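Frequently asked questions: drawer tasks in furnished rooms

Reading time: 3 min

What is this study about?
We wanted to know if a policy trained on recordings from many furnished rooms would handle a drawer it had never met. The project is called Putarton. The method is Skilport, which learns from the wrist view alone and gets no floor plan or model of the furniture.

How much data did you use?
The training set has 575 recordings from 19 rooms. Every room had at least one bedside or side table with a drawer, and we left the owners' things where they were.

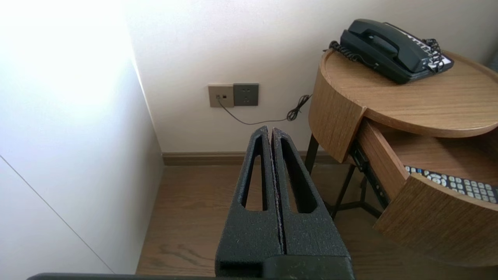

A drawer recording is cut into four stages: approach, contact, pull and release. Each stage gets its own label, and the policy is trained to predict the stage along with the next motion. Adding the stage label helped most with partly open drawers, where earlier versions often stopped too soon.

Why only a wrist camera?
It moves with the gripper, so the fingers stay in the same part of the view. The cost is that the camera sees little of the room at any moment. A table may sit off to one side with its top and front showing and not much else.

What was the main result?
Skilport finished the task in 71 percent of trials in rooms held out of training. Bamus, our earlier method, did clearly worse on curved fronts. We think that is because it relied on finding a straight top edge – a round table doesn't offer one.

How does the policy know a drawer is shut?
It has no separate sensor for this. It has to learn from the look of the front. On a drum-shaped table the only clue may be a seam in the veneer, and the grain can run right across it. 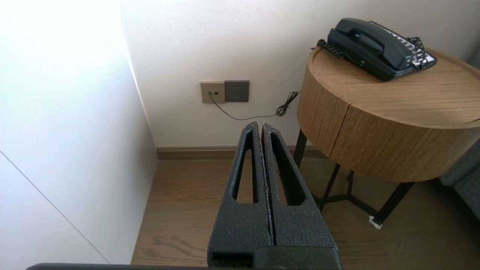

Closed fronts were the harder starting point in our tests. Most failures came in the approach stage, with the fingers arriving at the wrong height. Cords caused fewer failures than we expected, though we would not call that problem solved.

Does bright light matter?
Yes. Washed-out walls slowed the approach. We tried correcting the exposure before training and saw no gain, so we dropped that step.

Can I get the recordings?
The Ladefoged subset will be released first, in December. The rest needs another check for private items – mostly papers and screens.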